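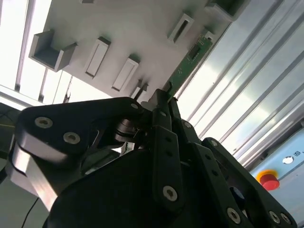 How to Make a Sourdough Starter From Scratch (and Keep It Going)

Posted 2018-04-28 in Bread Basics

I have been baking with the same starter for years now and I still get a little thrill when I open the cupboard and find it climbing up the jar. It's flour and water! That's the whole shopping list, and with a bit of patience you end up with something that can lift a two-pound loaf. If you've been putting it off because it sounds like a chemistry project, please give it a go. The daily work is a few minutes with a spoon, and most of that is wiping the counter.

My own started life in a rented kitchen in Jurville, in a cold March, on top of a refrigerator that hummed all night. I called it Ketitz after a village on an old map that hung in the hallway, and the name stuck. You don't have to name yours, but it does make it harder to throw out.

What you need

A clear glass jar that holds at least three cups. Straight sides are nicer, as you can scrape them down without losing dough in the shoulders.
Whole rye or whole wheat flour for the first few days. Rye gets going faster in my kitchen.
Plain unbleached all-purpose flour for after that.
Water. If your tap water smells strongly of chlorine, use filtered.
A digital scale that reads in grams. Cup measures will do in a pinch, but flour packs down differently every time and you'll get a looser or stiffer starter from one day to the next.
A rubber band or a strip of masking tape, to mark the level.
A loose lid. A saucer is perfect. Don't screw anything down tight, the gas has to go somewhere.

Day 1

Put 50 grams of rye flour and 50 grams of lukewarm water in the jar and stir until you can't see dry flour. It'll be thick, like wet clay. Scrape down the sides, mark the level, cover it and leave it somewhere comfortable for 24 hours. Mid-70s Fahrenheit is lovely. In a cool kitchen, try the inside of the oven with only the light on (and tape a note over the oven knob, I beg you).

Day 2

You may see a few bubbles or none at all. Both are fine. Stir it, smell it, cover it again and walk away. No feeding today.

Day 3

Now the fun begins. Scoop out and discard all but 50 grams. Add 50 grams of rye flour and 50 grams of water, stir well, move your rubber band to the new level. The smell can be pretty rough at this stage, somewhere between old cheese and gym sock, and plenty of people give up right there. Don't! Those are early bacteria having their moment, and they fade out as the jar gets more sour.

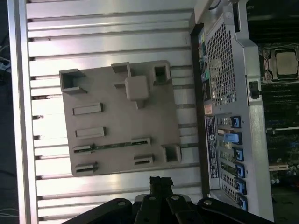
Days 4 and 5

Same routine, once a day, but switch half the rye for all-purpose flour. Very often a starter that was bubbling like mad on day 3 goes completely quiet now. I threw away my first two batches at exactly this point, and I'm still annoyed about it. The yeast is slow to settle in and there's nothing to do but keep feeding. If there's clear liquid on top, stir it back in or pour it off, whichever you like.

Days 6 to 10

Go to two feedings a day, morning and evening, with all-purpose flour. Keep 50 grams, add 50 of flour and 50 of water. The smell should be moving toward yogurt, green apples, maybe a little beer. Once it doubles within six hours or so of a feeding, and does that three times running, it's ready to bake with. Some get there in a week. Mine took 20 days in that chilly kitchen and has never given me trouble since, so a slow start says nothing about the bread later on.

Keeping it alive

If you bake every few days, leave it on the counter and feed it daily. If you bake on weekends, the refrigerator is your friend. Feed it, give it an hour at room temperature, then put it at the back of the middle shelf. Once a week, take it out and feed it again. Before baking, give it two feedings at room temperature to wake it up properly.

I also keep a spare. Spread a thin layer of bubbly starter on parchment, let it dry for a day or two until it snaps, crumble it into an envelope and write the date on it. A friend in Lukáč got her starter from one of my envelopes and it woke up on the third feeding, which made my whole week.

What about all that discard?

Pancakes, first of all. Stir a cup of it with an egg, a spoonful of sugar, a pinch of salt and half a teaspoon of baking soda, and get it into a hot buttered pan right away while it's foaming. Crackers are great too: mix it with melted butter, salt and whatever seeds you have, spread it very thin, score it and bake until it's deep gold. At the Jillico bake sale this spring the rosemary ones went before the cakes did! Only save discard once the starter smells good, though. Those first few days' worth should go in the trash or the compost.

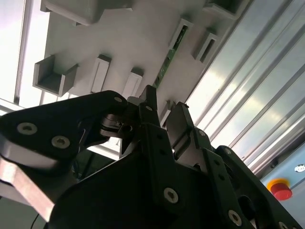
Can I still use my starter if there's gray liquid on top after two weeks in the fridge?

That liquid is a little alcohol and water, and it only means the starter is hungry. Pour it off, take a spoonful from underneath and feed that with fresh flour and water. It may need 3 feedings before it rises the way it used to. Pink or orange streaks, or anything fuzzy, are another matter, and then the whole jar should go.

Next up is a first loaf, a plain white one with a bit of whole wheat in it, baked in a lidded pot. Get your jar bubbling in the meantime.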